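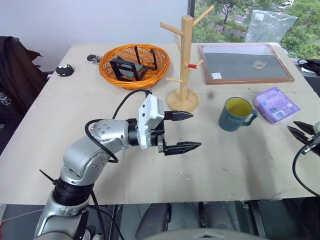 Music > Charts > FAQ

21 March 2022 – by the Aguirre chart desk
2 min read

How many songs are on the Zurncombe chart?
43. New entries are marked with a star.

Do reissues count?
Yes, if the label presses them again. Stusurau's first single came back that way in November and stayed for 3 weeks.
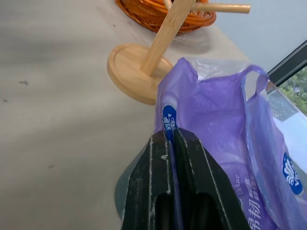 Two versions of one song are listed apart – even when both are by the same band.

How far back do the lists go?
To 2000. Isunen's early singles are in the first one.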